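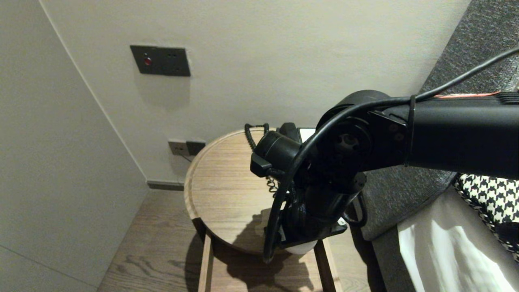
Bedside phone trial gives Whitelaw guest room a busy November

Jindex compares the Kusis and Onen grippers on one of the more stubborn jobs in a hotel bedroom

Anyone who has ever fumbled for a hotel phone in the dark will have some sympathy for the robot arms that have been working their way through the same job at the Whitelaw this month. The Jindex team has moved its gripper comparison out of the lab and into a furnished guest room, bed and cushions and all, and the first set of results is now in.

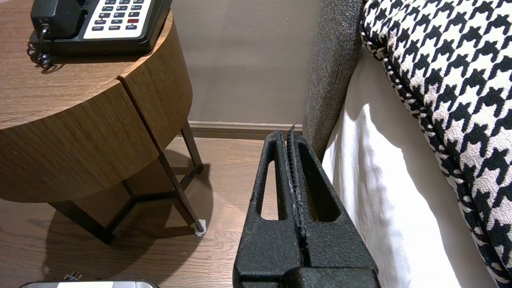 By Tipene Ellery
Jindex News, November

The trial has kept us in the Whitelaw's guest room for most of the month, and it has been a real pleasure to get away from the gray benches and the plastic blocks we usually practice on (I think every one of us was ready to see a different piece of furniture). The question we brought with us was a simple one: which of the 2 grippers we have on the shelf, the Kusis or the Onen, copes better with an ordinary corded telephone on a round bedside table?

A phone sounds like an easy thing to pick up, and for a person it is. For a gripper, though, the handset is smooth and rounded at the ends, it likes to roll when it's pinched off center, and it comes with a coiled cord that goes wherever it pleases. Then there is the room itself. The table stands in the gap between the bed and the wall, so the arm has to come in over the bedding, past the headboard, and still arrive at a sensible angle. More than one path that looked perfectly good on the controller screen had to be redrawn when we saw how close the elbow came to the wall.

Each gripper was given the same set of tasks: lift the handset and set it down again, press a single key on the base, and move the cord clear of the edge of the table. An attempt was stopped if it ran past 30 seconds. Over the whole trial we logged 2,917 attempts, which is a lot of phone calls to no one, and the front desk was very patient with us on the morning the arm kept finding the redial button.

The Kusis did the better work on the handset. Its fingers have a little give in them, and it could land slightly to one side and still close up properly. The Onen was the one to beat on the keypad, where its narrower tips could reach a single key and leave the neighbors alone. We had expected the cord to settle the matter, and it didn't, as both grippers snagged it more than we would like. Of the attempts that had to be stopped by hand, 147 were put down to the cord, and I'm told the afternoon spent sorting through those recordings was a long one!

The camera work may turn out to be the most useful part for the rest of our projects. We ran every task with a wide view from above and a close view from the wrist, and then again with only one or the other. The wrist view is a great help in the last few inches, when the fingertips are right there against whatever they're about to touch, but on the way in it can easily have half a cushion in it and only part of the phone. A bold houndstooth pattern filling one side of the view gave our older object finder a good deal of trouble, and the newer one, I'm happy to say, took it in stride. With both views switched on, the controller made fewer corrections on the approach with either gripper.

We also learned a few humbler things about cable routing. A cable that hangs nicely when the arm is parked can swing down across the tabletop once the wrist is lowered, and on a small round table there isn't much space to share. Tighter ties along the arm are on the list for next time, along with a shorter run past the last joint.

No final choice has been made between the two. The Kusis will stay on the arm for the next stage, which adds a lamp switch and a drawer, and the Onen goes back to the workshop to be fitted with softer pads before it gets another turn. Our warm thanks go to everyone at the Whitelaw who lent us the room, and in particular to the housekeeping team, who made up the bed again every time we asked.

Jindex staff who would like to look through the trial recordings can ask the gripper group for access. The full comparison tables will be posted once the lamp and drawer tasks are finished.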